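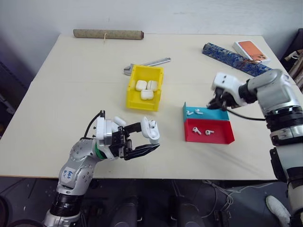

Nelside Papers > Manipulation > Finger Comparison > Section 4

4. Smooth fingers against knurled fingers

I'll start with the part I got wrong, because it shaped the rest of the study. When we planned the comparison I was sure the fingers would hardly matter. An earbud charging case is small and light, the grippers close on it with more force than it needs, and I figured the controller would decide everything. Sheila Hebden disagreed and asked for both finger sets to be run under the same controller before we touched a single gain. I grumbled, and then I did it her way.

So we had two sets. The Zirdale fingers have plain, smooth inner faces. The Pimine fingers have a fine crosshatched texture on the inside, the kind of diamond pattern you'd find on a tool handle. Both mount to the same parallel gripper, and both ran under the Lockwood controller with identical speed and force limits. Trevor Fothergill swapped the sets over at lunchtime so that neither one got all the morning runs.

The task goes like this. One arm takes a closed case from the yellow bin, brings it up over the table and holds it still. The case gets opened, and the second arm deals with the loose earbuds in the teal and red trays. Figure 4 gives the layout, with the bin near the middle of the table and the two trays to its right. I only score the first half here, from the moment the fingers touch the case to the moment the lid is open. Everything with the loose earbuds is in Section 5, where Larysa Levchenko takes over, and she has a lot more patience for earbuds than I do!

A run counted as failed if the case left the fingers at any point, or if it turned so far that the lid couldn't be reached. I didn't count a clumsy grasp as a failure if the arm recovered by itself. Kelly Goodall thought that was too generous, and we went back and forth on it for most of August – in the end we kept my rule and logged the clumsy ones separately, so anybody who prefers hers can rescore the lot.

With the smooth fingers we made 688 attempts and failed 70 of them, a failure rate of 10.2 percent. With the knurled fingers we made 696 attempts and failed 14, or 2.0 percent. I had expected a gap I could argue away, and I couldn't argue that one away.

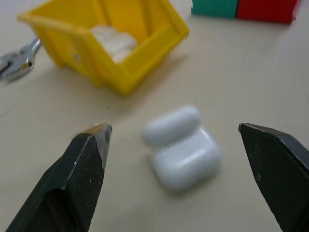 What the totals hide is how the failures happened. The smooth fingers nearly always got hold of the case, and then lost it while the lid was being pushed. A glossy case with rounded corners gives flat jaws very little to work with, so any push on the lid that isn't straight through the grip turns into a twist. The knurled fingers resisted that twist well. Their failures mostly came earlier, at first contact, when one finger arrived ahead of the other and nudged the case sideways before the second could catch up (which is a controller problem, and I'm happy to blame the controller for something).

The wrist camera helped a lot in sorting these out. From the overhead view I could tell that a case had moved, but I often couldn't tell which finger had moved it. From the wrist you look out between the two fingertips, and an off-center approach is easy to spot. The price is focus. Anything past the fingers goes soft, and on several runs I had to step through the video slowly to find where the lid seam was. Bleddyn Prothero has suggested a lens with a longer working distance, and I'd like to try that before anyone trains a lid detector on this footage.

Two cautions. First, I looked only at glossy cases, and I wouldn't carry these rates over to a rubbery or fabric-covered one. Second, texture costs you something on the surface of the object. We found faint rub marks on one case after a long stretch with the knurled set. I can't say when they got there, as we hadn't inspected the cases beforehand – a silly omission, and one we've fixed for the follow-up. If your parts have to come out spotless, check this before you copy our choice.

For the remaining experiments both arms use the Pimine fingers. I left the force limit where it was, even though Trevor wanted to lower it now that the grip is better. He's probably right, but changing it here would have meant rerunning the baseline in Section 3, so the lower limit is tested by itself in Section 6.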